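Chapter 8
Teaching the Machine: Work Before and After Automation

In this chapter you will look at:
– how jobs change when a workplace brings in robots
– what is meant by demonstration work, and who does it
– why skill is hard to write down
– how pay, training and job titles follow, or fail to follow, a change in tasks

When people talk about automation at work, they usually begin with the day the machine arrives. Much of the change comes earlier. Before a robot can handle a garment, a person has to show how a garment is handled, many times over, in a form that a computer can use. That showing is paid work. It has its own hours, its own tiredness and its own disputes.

The case used in this chapter is Ternasent, a firm that sorts, folds and hangs returned clothing for shops. It employed 812 people when it began its automation programme, which it named Fliren. In the first year no robot handled a customer's order. Instead, 47 employees were moved from the sorting lines to a demonstration team, where they did familiar tasks with a gripper in each hand.

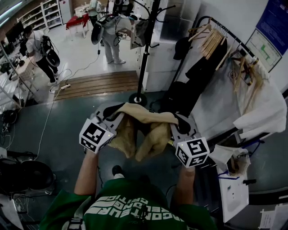
Efua Asante had worked on returns for eight years before she joined the team. Interviewed for this chapter, she described her first month as slow and rather embarrassing. "I could fold a jumper without looking at it. Then they gave me the grippers and I was a beginner again. You have two jaws and no fingertips, so you have to think about where the edge is."

Her remark points to an idea we will meet several times. Tacit knowledge is knowledge that a person uses but cannot easily put into words. Asante's supervisors had a written procedure for folding knitwear, and it ran to a single page. It said nothing of how to find a hem by feel, or how hard to pull a soft fabric. Demonstration recorded some of this. It also left some of it out, as the gripper passes on less to the hand than bare skin does.
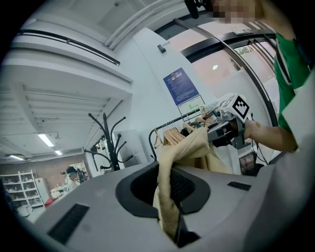
Figure 8.1 Beige knit cloth held by two hand-held grippers, with a clothes rail and coat stand behind.

The second point concerns measurement. On the sorting line, output was counted in garments. On the demonstration team it was counted in accepted recordings, and a recording could be rejected for reasons the worker did not control. By May the team had submitted 3,067 recordings. Gaspard Masson, who managed the programme, wanted a daily target. Solange Marchal, the staff representative, argued that a target would reward haste and spoil the recordings. They settled on a weekly review with no individual figures – an arrangement that was still in place when our interviews ended.

Job titles caused more trouble. The employees kept the grade of sorter, although they now trained new starters and advised the engineers on which tasks to record next. Dineo Joubert, another member of the team, asked for the work to be graded as technical. The firm replied that the posts were temporary. Both positions are set out in Source B.
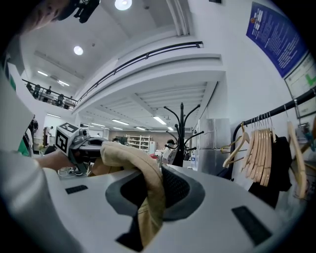 Figure 8.2 Folded beige fabric between grippers. A row of wooden hangers is on the rail to the right.

Clémence Roussel's study of the firm Guérin, discussed in section 8.3, offers a useful comparison. Guérin bought a finished system, Stelance, and its staff took no part in preparing it. They learned of the new tasks in a morning briefing and began them after lunch. Roussel found that they spoke of the machines as something done to them, while the Ternasent employees spoke of mistakes they could recognise as their own.

Section 8.1 begins with the sorting line as it was before the programme, using the diary of one early shift. Read the diary first, and note each task that depends on touch.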